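Darkwood Robotics Club opens its doors for a fall season of table-clearing robots

FOR RELEASE 19/09/2023 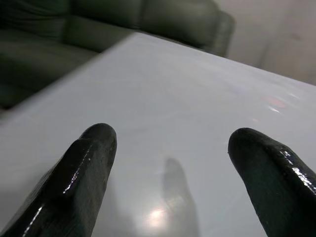

What does a new member need to know before joining?
Very little. If you can use a screwdriver and you're willing to ask for help, we'll teach you the rest, and most of our members had never written a line of code when they walked in.

I'm Thandeka Ngubane, and I've been running the Darkwood Robotics Club long enough to know that press releases are supposed to sound like they came from a big office somewhere. Ours come from me, usually typed with a sandwich in the other hand, so please bear with me. We have news!

The club is starting its student manipulation project again, and this time we're sending teams to the Niltano Challenge. The Challenge is a regional contest for high school and community college students in which a robot arm has to pick up small household things from a tabletop and put them where they belong. That sounds easy until you've watched a gripper chase a teaspoon across a shiny table (I have, many times, and I still yell at it).

We'll have 14 students this season, split into teams of 7. One team has named itself Kobzar and the other is called Dullinness. I asked about the second one and was told that it started as a typo on a sign-up sheet and they liked it too much to fix it. Fine by me! The T-shirts are already ordered.

Each team builds its own two-finger gripper, writes its own control program and keeps a shared notebook. The notebook matters more than the students think it does at first. Judges at Niltano read it, and they ask questions about it, and they will find the page where you changed the finger spacing and forgot to say by how much. Last season we lost points on exactly that, and I've brought it up at every meeting since.

A lot of this fall's work is on the fingers themselves. The kids want tips that will grip a smooth plastic cup without squashing it and still be slim enough to get under the rim of a saucer. We spent most of August arguing over shape. Dullinness wants a long finger with a rounded end. Kobzar keeps coming back to something shorter with a flat pad, and they have drawn so many versions that I had to buy another binder. I don't know who's right. Ask me after the first practice match.

The other big piece is the camera work. A camera mounted near the gripper gives the program a close look at whatever it's reaching for, but a glossy tabletop throws back reflections of the lights and even of the fingers, and a program that hasn't been taught better can treat a reflection as something to grab. So the students are learning to label their own pictures by hand and sort the real objects from the shine. It's slow, picky work and I was sure they'd hate it. They put on music and went through a whole stack of pictures before I'd finished setting up the snacks.

Our co-coach this year is Elikem Addo, who looks after the programming side while I handle the mechanical end and the permission slips. I asked him for a quote, since a press release should have one. "I want every student to be able to explain one part of the robot from start to finish," he said. "If it breaks on contest day, I'd like to hear six people offering to fix it." He then asked me to mention that we need more extension cords, so consider that mentioned.

Meetings run 2 evenings a week in the club room, and we'll hold 3 practice matches before the contest. Families are welcome at all of them. You can bring a folding chair if you want a decent seat, and please don't lean on the match table, however tempting it looks. Younger brothers and sisters can come too, and we'll find them something to take apart.

There's no fee to join. We do ask students to come to at least one meeting each week, because the teams lean on each other pretty hard once the building starts. Late sign-ups can still come along as helpers this season and move onto a team next year.

We're also looking for local shops that might lend tools or pass along scrap aluminum, rubber sheet or old tabletops in any finish. The stranger the finish the better, as far as the camera group is concerned.

To sign up, visit a practice match or offer us a tabletop, leave a note for Thandeka Ngubane or Elikem Addo at the Darkwood Robotics Club front desk. Reporters are welcome at any meeting, and the students would love to show you the notebook.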